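Drivia Bench Rail Set: README

Updated September 17, 2023. Maintained by Tania Bhuiyan.

What this covers

Drivia is a set of pictures and notes on one small job: handling a length of aluminum T-slot rail on a cloth-covered bench and fitting hardware to its top face. The notes are for people who build frames and jigs from this kind of stock. The full set has 3000 pictures in 18 folders. 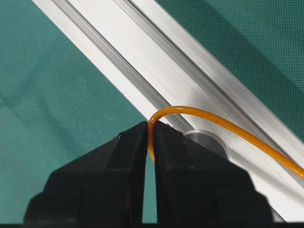 Rail names are kept short. A "slot" is any lengthwise channel, whatever its width, and a "face" is the side turned up. Bright stock is hard to label near a light, and where the top of the rail goes nearly white, as it does behind the orange tube, the slot edges are marked from the darker channel. Tubes and cables get one label, "line".

Hardware on the rail

Washers and bolt heads are labeled together as one fastener. Position is given along the rail from its left end.
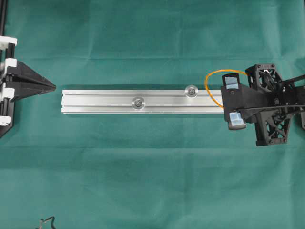
Early drafts of the notes had a single field for fastener position, which lost too much. Version 6 added a second field for the offset across the face. With two fasteners on the bar, the right one sitting slightly higher than the left, the old field made them look lined up. Folders 1 to 7 have been relabeled.

Known gaps

Bolt sizes and torque are not recorded. Partly hidden fasteners are labeled "partial".
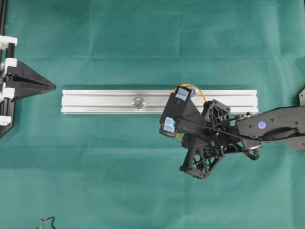
Morsy wrote in to ask that "partial" be split in two, one label for a hidden washer and one for a hidden bolt head, and said the current label is too loose for checking hardware. The change is planned for the next version.

Files

rails.csv, fasteners.csv, notes.txt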